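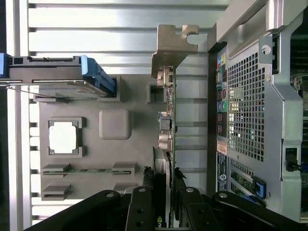
Sullow Workshop: progress report to Avico
Prepared by Corentin Pichon
Date: 1/26/26

1. Purpose of this report

Avico agreed in September to fund the refurbishment of retired desktop computers and small workstations at the Sullow workshop, for use in adult training rooms. The target for the full grant is 200 machines. The report covers intake, strip-down, expansion cards, internal plastics and spending. Software is dealt with in a separate note and is mentioned only where it affects the bench work.

2. Intake

Machines come from two donors, Soriano and Skerkeo. The Soriano units are mostly of one model and arrive on pallets. The Skerkeo units are mixed, and several have been opened before, with screws missing from the side panels. All units are given a job number on arrival and a paper sheet that stays with the case until release. A unit without a sheet does not go to the bench.

28 machines are on hold. Most of these lack a power supply or have a bent rear panel that will not let a card bracket seat properly. They will be used for spares if matching parts are not found by the end of the next period.

3. Strip-down and cleaning

The order of work was changed during the period. Cards used to be taken out after the drives. They now come out first, which leaves more room for the hand when the drive carriers are released. Carriers with a blue plastic handle are drawn out by the handle only. Pulling on the body of the carrier had cracked the side rails on a few of the earlier units.

Dust is removed with a soft brush and low-pressure air. The mesh in the rear panel is brushed from the outside and then blown through from the inside. Heatsinks are cleaned in place unless the fins are blocked at the base, in which case the card or cooler is removed and treated separately.

4. Expansion cards

Graphics cards are kept where they pass test. NVIDIA cards are logged apart from other makes so that the driver set can be chosen before the system disk is written. The log records the make, the job number, the state of the bracket and the result of the test.

Brackets need more attention than was planned for. The bent tab at the top must sit flat on the case, with the notch lined up to the fixing point. If it does not, the card leans in its slot and contact at the far end is poor. Bent tabs are straightened in a small vice with card facing on the jaws. Badly bent brackets are replaced from the spares box.

Ports and connectors on the card are checked for loose housings under a bench lamp. A card with a loose housing is rejected, as repair takes longer than the part is worth.

5. Trays and internal plastics

Grey moulded trays are washed in warm water with a mild detergent and left on the rack overnight. Clips are tested by hand before refitting. A tray with one broken clip is accepted if the part it holds is also screwed down. A tray with more than one broken clip is scrapped.

6. Spending

Spending is within the agreed amount. The main items were anti-static mats, brushes, replacement screws and thermal paste. Roughly 200 pounds remains in the tools line, and permission is requested to move it to spare brackets.

7. Next period

Clear the Soriano pallets before opening any further Skerkeo stock.
Decide which of the held units are to be broken for spares.
Fit a second lamp at the card bench.
Send Avico the card log with the next report.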